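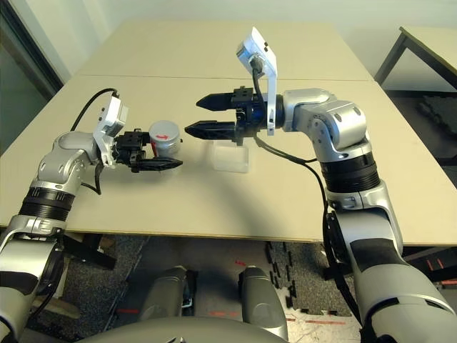
6. Shared workspace and hand-over between arms

6.1 Scope

This section sets out the rules for work in which both arms of a Mandirer two-arm station enter the same volume above the table. It applies to hand-overs, to two-handed holding and to any task in which one gripper waits while the other moves. In a hand-over the giving gripper keeps its jaws closed on the object, as the left one does here with the small silver canister, and the receiving gripper waits open with both fingers pointing at it. The same rules apply when the roles of the arms are exchanged. Single-arm work is covered in section 5, and the exchange of gripper fingers in section 8.

6.2 Terms used in this section

Giving arm: the arm that holds the object when the hand-over begins.

Receiving arm: the arm that is to hold the object when the hand-over ends.

Shared volume: the space that both grippers can reach, as stored in the station file. It includes the wrist cameras, their brackets and the cable loops above the wrists.

Hold point: the position at which the giving arm stops and stays until the receiving arm has closed.

6.3 Before switching on

1. Read the station log. If the last entry is an unplanned stop, do not go on until the entry has been signed off by the station keeper.

2. Check that the table panels are level with each other at the seam. An edge that stands proud will catch a low finger.

3. Look along each camera cable from the wrist to the base. The cable must have enough slack for a full turn of the wrist and must not be able to fall between the gripper fingers.

4. Try each camera bracket by hand. Tighten any bracket that moves.

5. Remove from the table everything that is not named on the task sheet. Containers that are named on the sheet may stay, at the position given.

6. Check the floor marks. The station must stand on its marks, and no loose tile, cable or tool may lie where the operator will stand.

CAUTION: Do not put a hand between the grippers to straighten a cable while drive power is on, even if both arms are at rest. Switch off drive power first.

6.4 Setting the hold point

The hold point is set once for each object and is stored with the task.

1. Switch on drive power and select Teach.

2. Bring the giving arm to the middle of the shared volume with the object held. Keep the object clear of the table by at least its own height.

3. Turn the wrist so that the free side of the object faces the receiving arm.

4. Bring up the receiving arm with its gripper open. Stop when the fingers are in line with the object but have not passed either side of it.

5. View both wrist camera pictures. The object must be visible in each. If one camera is blocked by the opposite bracket, lower the receiving wrist and repeat step 4.

6. Press Store. The controller saves the positions of both arms as a pair.

Note: Positions stored one arm at a time are not accepted as a pair. This is deliberate and cannot be changed from the operator menu.

Note: If an object carries a direction mark, record on the task sheet which way the mark is to point at the hold point. Operators who take over a task in mid-shift have no other means of knowing.

6.5 Running a hand-over

1. Select the task and set the speed to Low for the first 9 cycles after any change of object, finger or hold point.

2. Stand behind the floor line with the stop button in reach.

3. Press Start. The giving arm moves to the hold point and stops.

4. The receiving arm advances and closes. Both grippers now hold the object, and neither arm may travel in this state.

5. The giving gripper opens only after the receiving gripper reports a firm hold for two seconds. Do not shorten this time.

6. The giving arm withdraws along the line by which it came in.

CAUTION: If the object slips, press Stop. Do not try to catch it.

6.6 After a contact between arms

Any touch between the arms, the brackets or the cameras counts as a contact, including one that leaves no mark. Switch off drive power, enter the contact in the log and inspect both wrists as in 6.3, steps 3 and 4. After two contacts in the same task the stored pair must be deleted and taught again.

6.7 Routine checks

Gripper fingers are to be measured for wear after 4,000 closures, and again each November with the yearly service. Worn fingers are changed as a set on both arms. Cable loops are renewed at the yearly service whatever their condition.

6.8 Responsibilities

Station keeper, Wodden site: Mamta Chaturvedi. Deputy: Agathe Le Goff. Changes to the stored shared volume require the written consent of the station keeper. Requests for new objects go to Viktória Juhász with a filled-in task sheet and one sample of the object.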